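Planning and Budgeting for a Two-Arm Cell: handout for session 2

Bring a calculator and last week's price list. We're doing the shopping properly this time.

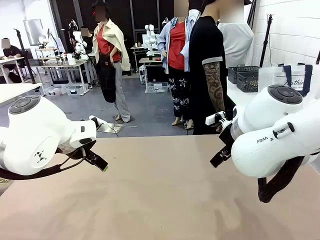

Sebastian Preda wrote on the course page that he'd always start from the arm price and add a third for everything else, and that he'd never been far wrong. Well, Sebastian, I'm glad it has worked for you! I did the same for my first cell at Plundside and had to go back and ask for more money in March, with the financial year nearly gone. So today we start from the other end, with the job, and the arms come last.

1. What is the job?

Write one sentence. Ours for the exercise is "two arms share one table and handle clothing". Soft goods are a pain to budget for (they fold, they slip, they get caught in things), and you'll want more time for trying out grippers and fingertips than you would with boxes or tins. Put that time in as a cost. Staff hours are money, even when they come out of a different pot.

2. The bits that hang off the arm

People remember the arm and the gripper. Then they forget the device by the wrist, the bracket that holds it, the cable, the sleeve the cable runs in and the spare for when the cable gets bent once too often. Look at how much cable a pair of arms carries and then look at your own list. Is there a line for it? In the Dinu quote (sheet B) brackets come to 448 pounds and sleeves to 373, and neither was in the first draft. Small beer next to an arm, I know, but they still need a purchase order and someone to sign it.

3. The table and the room

Arms on opposite sides of a table need a table that doesn't wobble, and floor to walk round it. Measure with the chairs out, with people sitting in them! Add stands, side tables, baskets and storage bins. I put all of this under "furniture" and give it its own line, so that it can't quietly eat the spares money.

4. Things to practise on

If your job is clothing, you need clothing, and something to hang it on. Mannequins, shirts, trousers, jackets in a few sizes. Buy these early. Hurnen quoted us 33 days for delivery on the mannequins, longer than the grippers took, and I'd never have guessed that.

5. One order or several?

Enamum will sell you the whole cell as a package. Dinu sells by the part. The package costs more on paper, but you get one phone number to ring when it stops. I lean towards the package for a first cell and parts after that. Argue with me in class, I don't mind.

Exercise

Take sheet B and redo it for a cell with two arms at one table. Keep separate lines for arms, grippers, wrist fittings, cables, furniture, practice items, training and spares. Put a delivery time against each line and mark the one that holds up all the others. If you can't find a price, write "to be quoted" and the name of who you'd ask. A blank gets no marks.

Reading for next time is the service contract from Enamum, pages on call-out charges only. The rest can wait.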